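Ticket: start-pose check rejects good runs in the kitchen scene
Status: open, waiting on rules owner
Component: Plivik checker, Huvel rule set
Scene: Lesell kitchen, two-arm

Hi all, me again with the kitchen scene! I batched 65 runs overnight and Plivik threw out 36 of them before a single arm moved, every one on rule 7. For anyone who doesn't live in the Huvel doc, rule 7 says that at the start of a run both arms must be parked and the grippers must have clearance to every loose object. I like rule 7 a lot (I argued for it, back when we had runs starting with a finger already inside a cup), so I really don't want to just switch it off and pretend everything's fine.

First thing I tried was the boring stuff. Restarted the checker, cleared the scene cache, loaded the rule file fresh. Same 36. Then I went through the wrist views, looking for jaws that hadn't opened before the check ran.

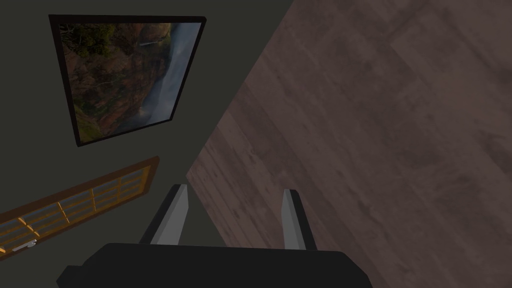
So I crossed the jaw state off my list and moved on to clearance. The limit in the rule file is 3 centimeters, and the log gives you "clearance violated" and nothing else, no object name, no arm name. I'd love it if somebody could fix that separately, by the way. I ended up printing the distances myself, which took most of Thursday morning and a lot of coffee.

Once I had the distances it got more interesting. The rejects split into two piles. In the first pile the checker is right and I was wrong! The random placement had put small stuff under the spot where the left arm parks, and the gap really was too small.

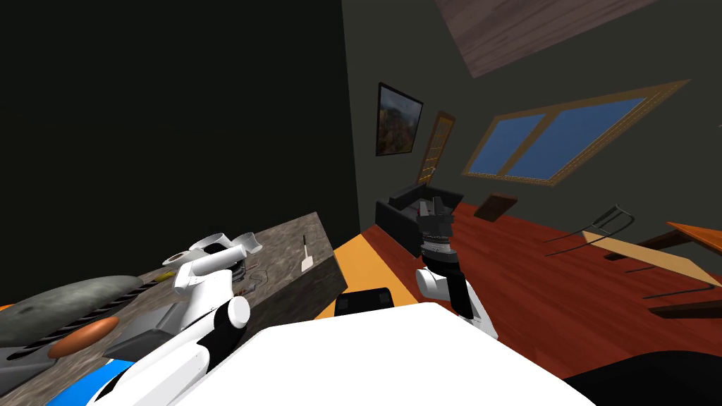

Left gripper over the countertop, small dark items just below it.

For those I'd say reject and re-roll the layout, no arguing. The placement script should be asking about the park pose before it drops anything, and it never has. That's on my side and I'll send the change.

The second pile is the one I opened this ticket for. These have plenty of room if you measure to the object's actual shape, but Plivik measures to the bounding box. A long thin thing lying at an angle gets a huge box, most of it air, and the gripper gets flagged for being near the air. Cups on their sides do it too, though not as badly. I switched one run over to mesh distance by hand and it passed with room to spare. The wording in the Huvel doc is "distance to the object," so I read mesh distance as what we meant all along.
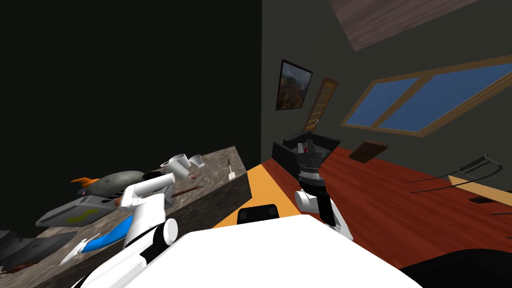 What I'd like changed

1. Mesh distance for anything loose on a work surface. Bounding box is fine for walls and furniture, it's faster and those don't move.
2. Put the object and the arm in the log line. Please please please.
3. Leave the limit where it is. I know the tempting fix is to shrink it until the batch goes green, and I'd be sad if we did that. The Daher cell uses the same number for its startup check, and I want the sim and the floor to agree.
4. Say in the rule text which pose counts as parked. Right now the two-arm config has arms up and forward, the older one has them tucked, and both files call it "home."

On that last one, I did rerun a handful with the arms raised on either side of the island and nothing else touched.

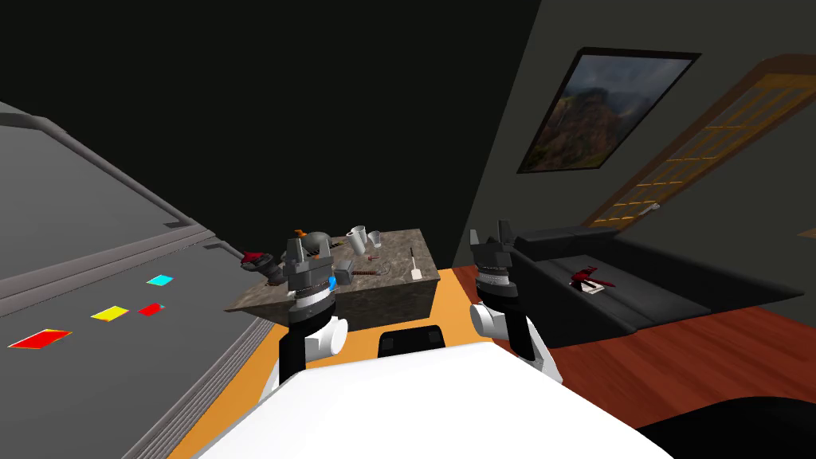

Mesh distance had no complaints about any of those, and box distance still grumbled at a couple. I haven't rerun the full batch yet because the mesh check is slow on my machine and I'd like a yes on item 1 before I tie it up for a night.

Workaround for now, if you're blocked: set the distance mode to mesh in your local config and write in your run notes that you did it. Don't use the skip flag. Skipped runs look exactly like passed runs in the summary (should that be its own ticket? probably), and I spent way too long last month picking them back out by hand.

Leaving this open till I hear back on the wording.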